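Sewing and mending helper wanted for our repair room in Plolville

Part-time, paid, start in December if we can manage it

Hello! I run Favo, a small clothes repair room up the stairs behind the old bakery in Plolville, and I'm looking for someone to come and share the work with me. I've been on my own at the big table for six years now (well, me and the radio) and the pile of trousers waiting to be taken up has finally got the better of me.

So what do we do? Hems, mostly. Hems, zips, elbows, linings that have given up, the odd wedding dress, and a surprising number of dog coats. We also do school uniform for half the valley, so late summer is a bit of a scramble and you should know that before you apply. Last year 1,412 pieces went through the book, and I wrote every single one of them in by hand because I still don't trust the tablet.

The job is 6 hours a week to begin with, split over two mornings, and I'm happy to talk about which mornings. If you have children to drop off or a bus to catch from Cleltamby then tell me and we'll work round it. I open the door at half past nine and I like to have the kettle on before that.
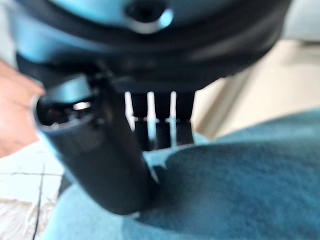 Do I need to have worked in a repair shop before?
Plenty of people learn this at home, and I did too. If you can put in a zip that lies flat and sew on a button that stays there, come and talk to me, and I'll show you the rest as we go.

You'll get your own machine, an old Farkas that weighs as much as a calf and sews through anything if you're patient with it. It has a funny way of threading (left to right, then back on itself) and you will swear at it for a fortnight. After that you won't want to use anything else. There's an overlocker as well, and a steam iron, and a dressmaker's dummy with one leg of her stand mended.

I'd love somebody who is good at hand sewing, as that's where I'm slowest. Darning would be wonderful. If you can do an invisible darn on a fine wool jumper I may actually cry, so do mention it in your letter!

You'd also be talking to customers a fair bit. Most of them are lovely. Some of them bring in a coat that belonged to their dad and want to tell you the whole story before they'll let go of it, and I think that's part of the work, so please don't apply if it would drive you up the wall. You'll need to be able to say a price out loud without going pink, too - I was hopeless at that for years and undercharged everybody.
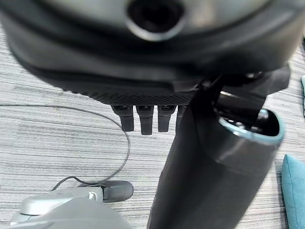
Then there's the evening class, which I'd like help with once you've settled in. It runs once a month from seven o'clock and we cover one thing each time: patches, pockets, taking in a waistband, that sort of thing. People bring their own mending and there's always cake. It's extra hours at the same rate, and you don't have to do it if evenings are no good for you.

On the practical side, we're up one flight of stairs and there isn't a lift, I'm sorry to say. There's a handrail and a landing halfway where you can put your bags down. The room is warm in winter and very warm in July. Parking is free after the chapel, or the bus stops at the bottom of the lane.

Pay is by the hour and I'll tell you the rate when you get in touch, along with how the holidays work. The first month is a trial for both of us, fully paid, and if it isn't your thing then there'll be no hard feelings on my side.

To apply, please write me a letter or drop a note through the door. I don't need a CV with everything you've done since school. Tell me what you like making or mending, which mornings suit you, and one thing you've repaired that you were proud of - and if you can bring it along when we meet, even better. We'll have a cup of tea and a go on the machine for 40 minutes, and I'll pay you for your time.

Please get your note to me before the end of the month. I'll answer everybody, though it might be in pencil on the back of a pattern envelope.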